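Gripper closes too early above colander, how to fix the height?
Posted in Home Builds, Oct 18, 2021

Tülin Kahraman
Hello everyone, I am building a kitchen play table with a robot arm in our shared workshop in Warndale. The arm must take a colander by its rim and move it to the plate. In 2 of 9 tries it goes well. In the others the fingers close in the air, a little too high. I calibrated the table height twice already – same result.

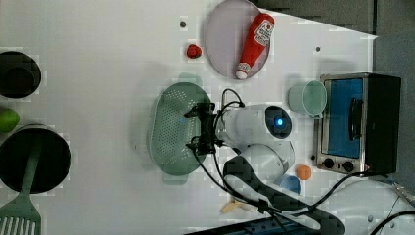
Gripper over the green colander, toy oven on the right.

My camera gives depth for the ketchup bottle very well, but for the colander the values are jumping. Is it the colour, or the holes? I would like not to buy another sensor.

Firkura
Both, I think. Translucent plastic with holes is hard for depth cameras. Put masking tape on the inside of the rim and try again. If the values become calm, you have found your problem.

vallejo_3
Just lower the arm more.

Futora
Please don't only lower it, you can hit the table and strain the wrist. I use a fixed height for such objects and take only the x and y position from the camera. Also check that your cables do not pull when the arm is stretched out. Mine did until December.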